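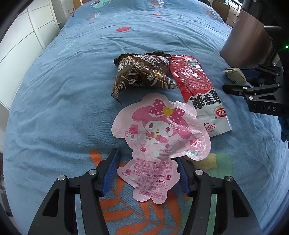

To: Osedwood House list
Subject: Re: the snack box, what goes in and what stays out

Thanks to everybody who answered. I've put the earlier message underneath for those who joined in August and don't have it.

> Mathur wrote:
>
> Before the next order goes in to Histard, can someone go through what we have? I opened the kitchen cupboard last night and there are packets in there that I can't place at all. I don't mind paying my share but I'd like to know what we already own. Also, are we still keeping the sweet things separate? My vote is one box for everything.
>
> Mathur

I went through it all on my bed this afternoon, as the kitchen table was taken. Answers in order.

What we have: mostly single packets, no full multipacks. The brown one with the wheat ears on it has gone a bit flat but it's sealed at the ends. The characters on the front say "nutrition", for anyone who was wondering. The long red and white one is from the same shop on Cudau Street, and I'd like to know who bought it, as I want to get more. The pink My Melody one is spoken for. Please leave it alone.

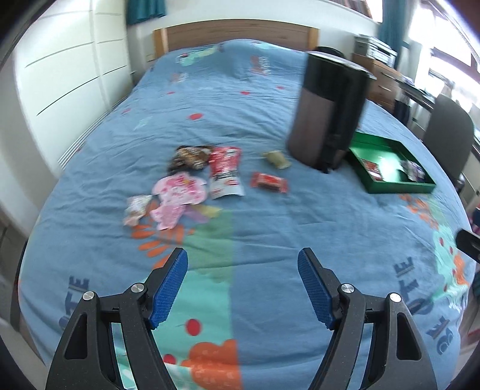
Sorting on the bed, with the green box open on the right.

One box or two: I agree with Mathur. The green box takes the small packets well enough, and the long ones can stand along the back of the cupboard shelf. I tried two boxes in the spring and people just put things in whichever was nearer.

Wrappers: please throw them out when you finish something. It's hard to tell what's left when the empties go back in with the rest.

The order: Histard wants it by 6 in the evening on the day before delivery. The account number is still 809. I'd suggest we skip the crackers this time and get more of the small packets - they travel better and they fit in a coat pocket. If you want something particular, reply to the list with the name as it's printed on the packet, or a photo of the front if you can't type it. "The orange kind" got us the wrong thing last time.

Cost: 7 of us are sharing now, so it's split 7 ways. Send your part to me before I place the order, please. I'm not going to chase it afterward.

The box goes back in the kitchen cupboard tonight, second shelf, left side.

Sunita Brannigan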